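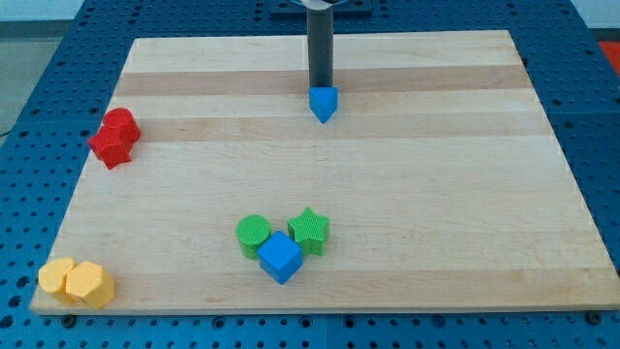 Last updated: August

Search this site Go

I bought the Preda board for bread. I want that on the record, since I'm going to spend most of this review on other stuff! It's the big maple-strip one, the size Fonis sells as "large," and I paid for it with store credit after sending back a folding table I hated. It has been in my house for three months and in that time I think I've cut two loaves on it.

What happened is that my sister-in-law, Annatjie, came to stay with her twins, and they needed somewhere flat to play. My table is old and has a dip in the middle (you can lose a grape in it). So I laid the board down, handed over a bag of Lolitz shape blocks, and that was the end of the bread board.

So, the board first. It's strips running lengthwise, mostly pale cream, and then you get a couple of darker tan bands running across toward one side. I'd worried the bands would look like a mistake, and I've gone completely the other way on it, they're my favorite part. The kids decided the tan ones were roads. The surface is smooth, there are small knots and streaks here and there if you go looking, and the front edge has a nice beveled lip that's easy on little wrists. Mine sits dead flat. Annatjie's neighbor Haris has the same model and says his rocks a tiny bit on one corner, so maybe check yours while you can still return it.

It's heavy, though. I wouldn't want to haul it in and out of a cupboard every day, and after the first week I quit trying and just left it out.

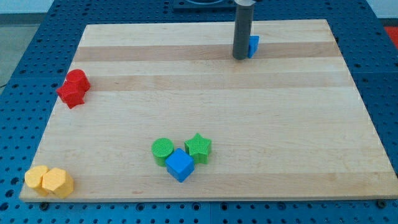
The blocks I like a little less, but I do like them. The colors are great, proper strong reds and blues and yellows, and they show up so well on pale wood that cleanup takes no time. There's a fine texture all over the red ones that gives small fingers something to hold, and they don't skate around when you push two together. The flip side is crumbs. Anything with jam on it gets into that texture and stays there, and I've been at it with an old toothbrush more than once.

The shapes are a good mix too. Star, cylinder, hexagon, pentagon, a little triangular prism that everybody fights over. The hexagons are the best for lining up side by side, the star is the worst for stacking (obviously) and so of course it's the one the twins insist has to go on the bottom. I do wish there were more triangles in the bag. I wrote to Lolitz to ask if they sell singles and got a very sweet reply from someone named Rodica saying they don't, but they might.

Care: I wipe the board with a damp cloth, dry it right away, and rub in a bit of mineral oil when it starts looking thirsty. No warping so far. My first bottle of oil was the Gikar one and it smelled like a garage, so I've gone back to the plain drugstore kind.

Would I buy them again? The board, yes, and I'm almost ready to get a second one so I can have my toast back. The blocks, yes if they're on sale.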